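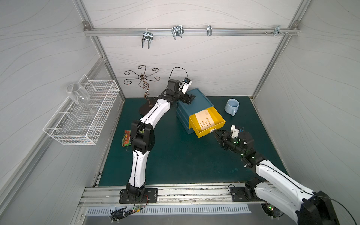 A **gaveta** é um recipiente aberto na parte de cima que corre para dentro e para fora de um móvel, geralmente puxado por um botão, uma alça ou, na falta de ambos, pela unha. Distingue-se da prateleira por esconder o que contém e do baú por exigir que se saiba em qual delas procurar. O termo aplica-se também a compartimentos de arquivos, caixas registradoras e fogões, neste último caso um espaço de destino incerto em que se acumulam assadeiras.

## Etimologia

A palavra portuguesa costuma ser ligada ao latim *gabata*, uma espécie de tigela ou escudela. O percurso da tigela até o móvel passa pelo italiano ou pelo provençal, conforme o dicionário que se tenha em casa. Dela derivam *gaveteiro*, *engavetar* e *engavetamento*; este último designa tanto o arquivamento indefinido de um projeto de lei quanto uma colisão em série na rodovia, dois fenômenos que o usuário comum da língua raramente confunde.

## História

Caixas com compartimentos corrediços são conhecidas desde a Antiguidade, mas durante boa parte da Idade Média europeia o móvel de guardar por excelência foi a arca. Tinha a vantagem de servir de banco e a desvantagem de manter no fundo exatamente o que se queria. A cômoda, difundida na França a partir do final do século XVII, resolveu o problema em camadas: cada objeto passou a estar no fundo de um recipiente menor.

Em Portugal e no Brasil, o exemplo mais imponente é o arcaz de sacristia, de gavetões largos e rasos onde as vestes litúrgicas repousam estendidas. Abrir um deles sozinho é tarefa para quem tem braços compridos ou paciência.

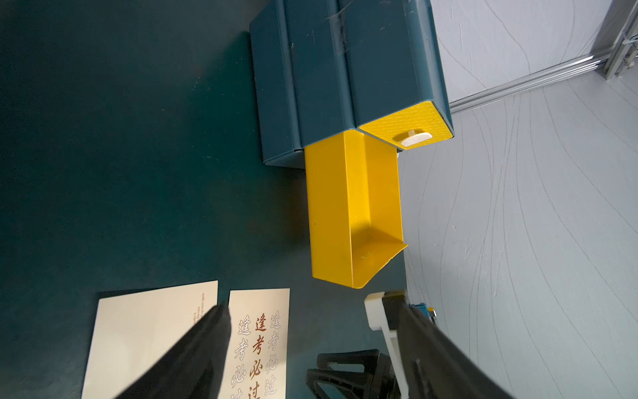 ## Construção

A gaveta tradicional compõe-se de frente, duas laterais, traseira e fundo. A frente e as laterais unem-se por encaixes em cauda de andorinha, que resistem bem à tração, o esforço a que a peça é submetida todos os dias. Na produção industrial, o encaixe cedeu lugar a cavilhas, grampos e cola, e a tração continuou a mesma.

O deslizamento faz-se sobre sarrafos de madeira, roldanas ou corrediças metálicas. As gavetas de madeira incham no verão úmido e emperram, mal que a tradição doméstica combate com vela ou sabão esfregado nas bordas. O tratado de marcenaria de Hildegard Görtz dedica ao assunto dez páginas, cinco das quais contra o sabão.

A ausência de batente permite que a gaveta saia inteira do móvel, o que facilita a limpeza e costuma ser descoberto com a gaveta cheia. As largas e pouco profundas tendem a entortar no trilho quando puxadas por um só lado, defeito que os manuais atribuem à proporção e os fabricantes, ao cliente.

O catálogo da casa Rothe anunciava um gaveteiro de boticário com 200 compartimentos, todos com etiqueta em branco. O concorrente Trelell respondeu com etiquetas já impressas, em ordem alfabética e em alemão.

## A gaveta de miudezas

Chama-se *gaveta da bagunça* aquela que, em quase toda cozinha, reúne pilhas de carga desconhecida, elásticos, chaves sem fechadura e o manual de um aparelho que já não existe. Não é prevista em projeto e forma-se espontaneamente, em geral na segunda gaveta, logo abaixo dos talheres. As tentativas de ordená-la sustentam um ramo modesto do comércio: o divisor ajustável Overo, por exemplo, vendia-se em jogos de cinco peças, e não é raro encontrar a quinta dentro da própria gaveta, ainda na embalagem.

## Na língua e na literatura

*Escritor de gaveta* é quem não publica, por modéstia ou por prudência. *Gaveta* é também o nome do compartimento funerário em cemitérios verticais, acepção que os vendedores de cômodas evitam. No jornalismo, a *matéria de gaveta* fica pronta à espera de um dia sem notícias, e sai com frequência numa sexta-feira.

As gavetas secretas, abundantes no romance policial, são menos comuns no mobiliário. Quando existem, ficam quase sempre atrás de uma gaveta menor do que deveria ser, e basta uma régua para encontrá-las. A escrivaninha Pruvau trazia uma dessas, com a localização indicada no folheto de montagem.

## Ver também

- Arcaz
- Cômoda
- Escrivaninha
- Cauda de andorinha (marcenaria)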